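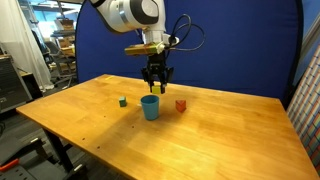
Gripper drops the cube early, but only on the right-hand side

tinsnips
Ours is a white arm on a wooden bench, parallel-jaw gripper, and its whole job is putting small blocks in a cup. It manages this on the left of the bench. On the right it picks up, travels, and lets go of the cube short of the cup, with the confidence of a cat pushing a mug off a shelf. Gripping force is at 40 per cent. I've swapped the finger pads and re-taught the pick twice. Started on Thursday, after we moved the bench.

Horobets
Force is too low. Put it up to 65 and go home.

mudlark_7
Please don't. If it holds on the left at 40 it'll hold on the right at 40. What's your cable doing? Yours is looped out from the wrist in a tangle, and when the last joint turns one way that lot will tug on the gripper plug. We had the same at the Ellach site and I replaced a perfectly good gripper before I looked at the lead.

Horobets
I have run mine at 65 for years.

mudlark_7
And how are your cubes?

Horobets
Slightly smaller than they were.

tinsnips
Right, did the wiggle test. Arm stopped, gripper closed on a cube, pushed the cable by hand. Fault light on the third push. I'd like it noted that I tidied that cable myself in October and was proud of it.

Sustik
Reseat the plug and do the collar up properly, finger tight isn't enough. Then give the cable one big loop, strapped at the wrist and again above the joint, and jog the last joint to both ends before you cut the ties. Also re-teach your bench corners if you've moved it, or you'll be back next week about missing the cup.

mudlark_7
Hook and loop straps, not cable ties. You will be undoing it.

Sustik
Cable ties are fine if you've measured first.

mudlark_7
Nobody at Plandetstead has ever measured first.

tinsnips
Straps it is. Plug had backed out a bit. Redone, corners re-taught, 16 cubes from the right-hand side and all of them in the cup. Force still at 40.

Horobets
Try it at 65.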